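Acta de la reunión de mantenimiento - célula de cocina Wovau
14 de mayo, sala 2
Asisten: Manikandan Kurup (preside), Babatunde Chukwu (acta), equipo de taller de Prestmont

1. Estado del brazo
Manikandan informa de que el brazo ha vuelto a la encimera tras el cambio de la junta de muñeca. ¡Muy buena noticia para todos! La revisión duró 6 horas, menos de lo previsto, y el taller aprovechó para limpiar los conectores y reapretar la base. Se felicita al equipo por el trabajo.

2. Cableado
Se debate el recorrido de los cables negros, que van por fuera a lo largo del brazo y hacen un bucle cerca del cabezal. Babatunde propone sujetarlos con bridas textiles Flomex y dejar holgura en la muñeca. Se aprueba.

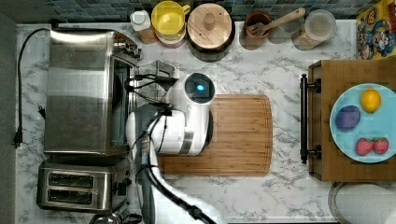
Foto: B. Chukwu / Prestmont

Se acuerda también apartar el soporte metálico pequeño que está junto al horno, donde ahora se enredan los cables.

3. Calibración
La tabla de bambú sigue siendo la referencia para el plano de trabajo - funciona de maravilla y no hace falta comprar otra. Se repetirá la calibración cada 600 ciclos. Marar enviará la plantilla nueva.

4. Tareas
Babatunde: bridas y soporte, antes de la próxima reunión.
Manikandan: pedir 2 juntas de repuesto y actualizar la ficha 14.
La revisión general queda para octubre.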